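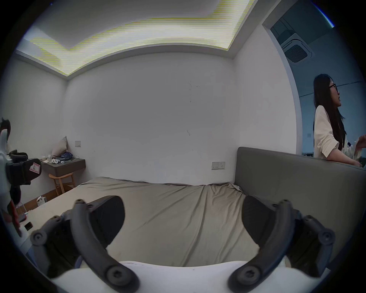
A fitted sheet and a pair of grippers

Can a machine make your bed yet? Not well, and we'd love your help with that! Wurkdale is looking for 2 people to join Gönül Ersoy's bedding sessions in March. You'll hold a gripper in each hand and work over the sheets 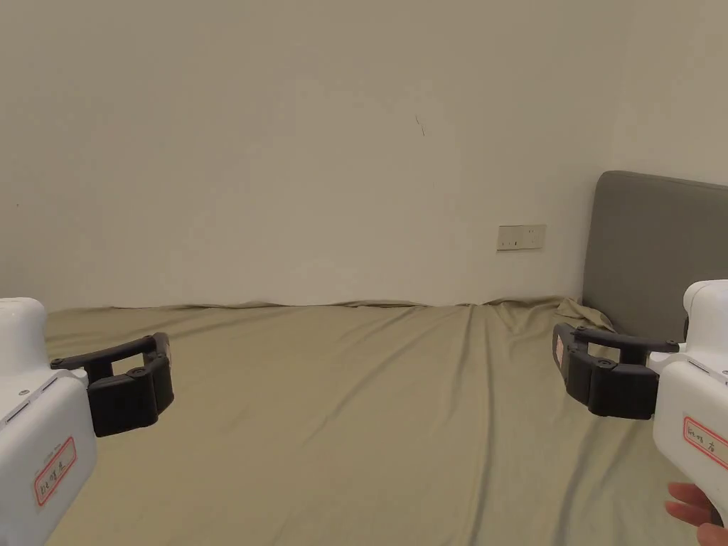
at your own pace, creases and all. No experience needed, just patience with fabric.
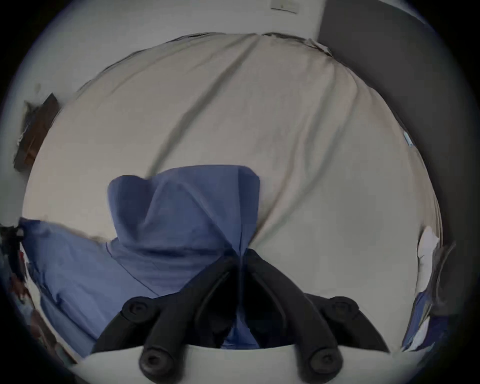

Blue cloth on the duvet

Write to Zsófia Magyar at Wurkdale, quoting 2077.

200 shares
2 comments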